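Bench notebook, Pullis workshop
Wednesday, December 31, 2025
Year-end tidy, hand tools and pegboard 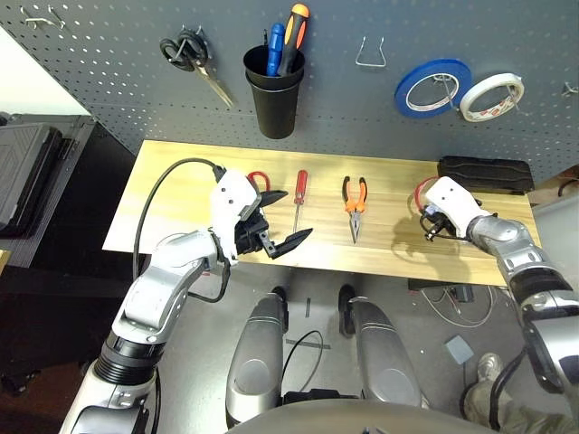
Reply already in the margin from the Pirihi bench, before I'd finished the heading: the scissors should live on the table, since people only ever look for them when their other hand is full, and could we please stop hanging everything up like a hardware store. Noted. I have some sympathy. I also remember the summer we kept everything on the table and ate lunch standing up.

Where things stand. Black-handled scissors on their hook, upper left of the board. Cup beside them has the blue-handled screwdriver and one of the orange-and-black ones. Blue tape and white tape share a hook on the right, a living arrangement I give until the middle of January. Red-handled screwdriver and the needle-nose pliers are still out on the table, along with red-handled scissors, because I haven't decided where they go and neither has anyone else.

The wire hook past the cup is free. Candidates, in order of how loudly they've been argued for:

- Needle-nose pliers. They hang badly. Handles splay, jaws swing, and every third person knocks them off reaching for tape.
- Red-handled scissors. Fine on a hook, but then we have scissors at both ends of an argument about which pair cuts tape and which pair cuts paper. We had this out in the Plandine days and settled it by buying more scissors.
- Nothing. My preference. A spare hook is where the thing goes that you forgot you owned.

Tried the pliers in the cup, nose down. They go in. They then refuse to share, and the screwdrivers lean out at an angle that suggests they've been asked to leave. Took them out again. A wider cup would do it, or a second cup, and the Drurnilo order form is still open on my desk with 2 cups on it and no signature.

Tape. The blue is for labels and for holding things down while glue sets. The white is for everything people use blue tape for. Would like to separate them using one of the small hooks at the top left, but a roll hung that high means the shorter half of the shop asks the taller half for tape all day. Leaving them together.

Black case at the back corner of the table: staying put for now. It's in the way of wiping down, but it was in the way on the cabinet too, where the other case has already claimed the good spot. Whoever wants it moved can move it and write down where.

Wiped the tabletop last week with the mild soap, not the orange stuff. The orange stuff leaves a film and the film picks up every bit of lint in the building. If you've been using it, that was you.

To do in January:
- cups, if the order ever goes in
- outlines on the pegboard in paint pen, 3 tools only to begin with, and see if anyone pays attention
- oil the pliers, they've been stiff since the cold snap
- ask Pirihi bench for our tape measure back, politely, then again

Margin note to the margin note: scissors are staying on the hook.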